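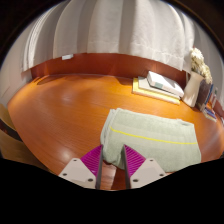 Towel folding episodes from the hand-held gripper are failing the tracking check at upload. The batch is 1150 episodes, all collected in home settings, and the rejects are bunched in one home. The table there is glossy wood with bright reflections on the bare side, and the towel is a pale sage green with one thin yellow stripe. My first thought was that the tracker is picking up the highlights as fixed points and then losing them when the hand moves. Raising this so we can sort out whether the episodes can be saved or need to be collected again.

Ticket opened by: Uyên Lại
Project: Taston, household cloth tasks
Upload tool: Plimov
Priority: Normal
Status: Resolved

Steps to reproduce
Load any rejected episode in Plimov and run the pose check with default settings. The track starts clean, then jumps sideways when the gripper comes in low over the table. The check marks everything after the jump as invalid and drops the episode.

Expected
Continuous track from the start of the episode to the release.

Tried so far
Restarted the upload service. No change.
Re-ran the check on a different workstation. Same jump, same place in the episode.
Ran the check on cotton tea towel episodes from another home with a matte table. All passed.

Banafsheh Bahrami
Thanks, the comparison with the matte table is useful. Before we blame the shine, can you tell me which calibration file the rejected episodes are pointing at? It's in the episode header under lens profile. The people at Tsuji had a similar jump in February and the cause was an old profile.

Uyên Lại
Header says profile 2 on the rejected ones. The tea towel episodes say profile 3.

Banafsheh Bahrami
Profile 2 is for the old lens. That gripper had its lens swapped, so everything it has recorded since should be on profile 3. Please do the following on a copy, not the originals:

1. Change the lens profile to 3 in the header.
2. Clear the cached track. Plimov will reuse it otherwise and you will see the same result.
3. Run the pose check again with default settings.

Uyên Lại
Did that on three episodes. Two pass from start to finish. The third still jumps, but later and by a smaller amount. It's one where the gripper stays low over the bare part of the table for a long stretch before going to the towel.

Banafsheh Bahrami
OK, so there are two problems. The profile was the main one. For what's left, turn on the highlight mask in the check settings and leave the threshold where it is. Don't lower it. At lower values it starts masking pale cloth and you lose the towel along with the reflections.

Uyên Lại
Mask on, threshold unchanged. Third episode passes. I've started the whole home through as a batch with profile 3 and the mask.

Uyên Lại
Batch finished. The remaining rejects are short ones where the operator let go early, and those should be rejected anyway. The stripe on the towel is staying visible in the masked output, so the fold labels still line up.

Banafsheh Bahrami
Good. Two things before I close it. The gripper still has profile 2 set as its default, so it will write the wrong header on the next session. Change it on the device as well as in Plimov. Also add a line to the collection notes for shiny tables: start with the camera pointed towards things that stay put, like books or the curtain, and hold there for a moment before moving in to the cloth.

Uyên Lại
Default changed on the device, and I checked it with a test recording. Header reads profile 3. Notes updated. Enard has the corrected episodes for training and I've asked them to delete the earlier copy.

Resolution
Wrong lens profile in the episode header, with a smaller contribution from table reflections. Corrected headers, cleared cached tracks, highlight mask enabled for this home. No episodes need to be collected again for this fault.

Closed 11 May 2026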